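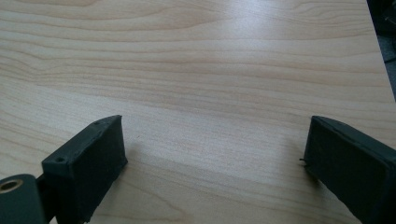

Week 9: How a romantic comedy ends

Film 232, notes by Nayeli Chávez
Posted 2018-03-27

Hi everyone! I promised I'd write up the part I rushed through before the clip (sorry, I got carried away with the airport stuff again).

So, endings. We've been using Lina Abu Hammour's term "the public ask" for the moment when one character says the big thing in front of strangers. I love this term and I want you to use it in your papers. Look for two things: who is watching, and what the asker stands to lose. In Jollora it's a whole wedding party, and she could lose her job. In Saliba it's one bored bus driver, and I think it's the better scene (fight me).

Then there's the coda. Usually it's short, under 2 minutes, often with a song over it, and it tells us how long the couple lasted. Pudilby skips the coda completely. We cut from the kiss to black, and half of you hated that! Hang on to that reaction, it's useful for the paper.

One term I forgot to put on the board: "false ending." That's the breakup or the missed train that comes shortly before the real finish. Not every film has one, so please don't go hunting for one that isn't there.

For next time

Read the Zemside chapter on second leads, the poor guys who get left at the altar. Write me 200 words on any second lead you felt bad for. Bring it on paper, please.

The long paper is still due in June. Come talk to me if you want to write about a TV movie, I'm very open to it.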